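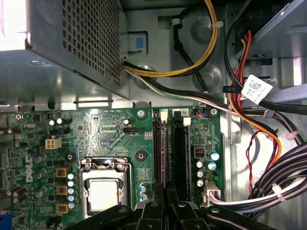
*Inside a Dell desktop computer, with the power supply at upper left.*

# Public bodies should keep their equipment longer

Tue 8 July

The town of Lakeck replaces its office computers on a fixed schedule. When a machine reaches the end of its term it is withdrawn, whatever its condition, and a new one takes its place. The same rule governs the library, the permit office and both schools. It was adopted at a time when software outgrew hardware quickly, and it has not been reviewed in the years that have followed.

The Ollano Institute for Local Administration holds that rules of this type should be retired. Age alone is a poor guide to whether a piece of public property still does its work. A clerk who enters permit applications does not need the same equipment as an engineer who prepares drainage maps, yet the schedule treats them alike and bills the taxpayer accordingly.

In May the Institute asked the neighboring district of Trorkton for its records. Trorkton gave up fixed replacement and now inspects each machine once a year. Of 60 computers that would have been withdrawn under the former rule, 52 remained in service after inspection. The other 8 were retired, and their usable parts were kept for repairs. Murali Kurup, who oversees purchasing for the district, reports that complaints from staff did not rise over the period.

The case against this approach deserves a fair hearing. Lotte Bosman, formerly of the Lakeck finance office, has argued in these pages that a schedule is easy to budget for and that inspection is not. A department head knows in advance what a replacement year will cost. Repairs arrive when they arrive. She also points out that older machines may lose security updates, and that a town holding tax and health records cannot accept that risk.

On the second point the Institute agrees without reservation. A computer that can no longer be kept secure should leave service on the day its updates end. That is a sound test, and it can be written into policy in a single sentence. It does not support the withdrawal of equipment that passes it.

The budget objection is harder to answer. Small departments have little room for surprise expenses, and a repair fund held by each of them separately would be wasteful. A shared fund, held by the town and open to every department, would spread the cost. Trorkton maintains such a fund and reviews its balance every 6 months.

There remains the matter of skill. Repair requires people who know how to do it, and many towns let those positions lapse when replacement became routine. The D'Souza Technical College already teaches the subject and has places to fill. Lakeck should speak with the college before it signs its next purchasing contract, and should publish the terms of that contract for comment.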